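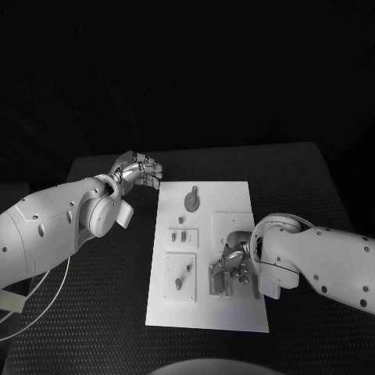
A member of the workshop asked me before I'd even got my coat off whether I was going to write that robots are easy now, and told me please not to. Fair enough! I had come to the Plestby shared workshop to talk to the builder behind the two-armed project in the back corner, who agreed to an interview as long as I left names out of it.

So, why a board full of pegs and plates?

"Because I wanted something I could print again when I broke it," the builder told me, laughing. "And I've broken plenty." The parts come off a secondhand Tavares printer at home, usually overnight, and the whole set costs less than dinner out. The first board had tight slots and looked lovely, and the blocks jammed in it constantly. The builder opened the slots up a hair in June and things got a lot friendlier.

I asked what the hardest part was, expecting to hear about the fingers. Nope - cables. "I rerouted them three times. You think you've left enough slack, then you send the arm across the table and you hear that little tug." (I have the same problem with my vacuum cleaner, so I nodded like an expert.)

The control software is called Bredach, written mostly on the bus, and it keeps a log of every attempt. The best run so far was 29 good placements out of 48 tries with the gray blocks. "I was so happy I bought cake. Then the next evening I got four." 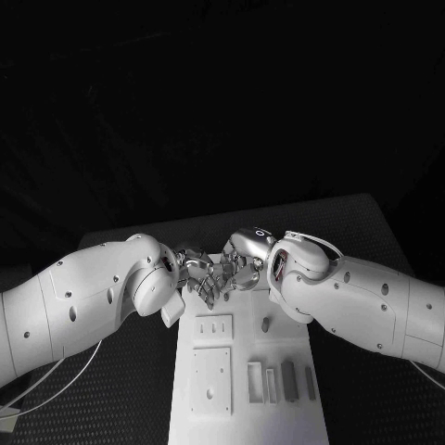 Two hands are harder than one

With both hands working near the far end of the board, the trick is keeping them out of each other's way. Bredach slows both arms to 30 percent speed when they get close, and there's a big stop button within reach, bought from Pivov along with a bag of 200 screws that is somehow nearly empty.

"People ask why I don't just do it with one arm," the builder said. "But try holding a plate steady and putting a peg in it with one hand. You'd get annoyed too."

What's next? A new plate with a shallower hole, and some kind of soft covering for the fingertips - bike inner tube is the current favorite. I asked if I could come back when that's fitted, and was told yes, any time after six, and bring cake.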